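Plekwood Shared Office: Progress Report to the Anozie Fund
19/02/2025
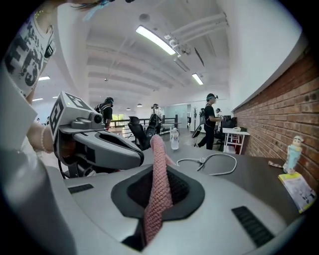
The second phase of the Plekwood fit-out is nearly done, by which we mean it is done except for the parts people complain about.

Tables. The dark brown tops you paid for have now been in daily use for two months. They were chosen to hide coffee rings and do so with distinction. They don't hide anything else, so cables, snack wrappers and the occasional figurine remain on permanent exhibition. Our clear-desk policy was circulated, and several copies of it were later found on desks.

Brick wall. You asked whether we still planned to plaster over the red brick. We don't. Vutholm quoted 751 dollars for the preparation alone, and tenants like the brick – or at least they like to put things next to it.

Railing. Inspected and passed. We have asked for it not to be used as a coat rack and expect to ask again.

Cable storage. Tovham supplied trays and clips for 558 dollars, inside the budget line. The trays are up. The clips are in a drawer, where they are holding together very well. We'll fit them before the March visit.

Still open: 2 table legs that need leveling, and a decision on water. The bottles keep multiplying, and a refill station would cost less than we spend on recycling bags and stern notices. We would like to move what is left of the plastering line to cover it, and would be glad of your answer before the March visit.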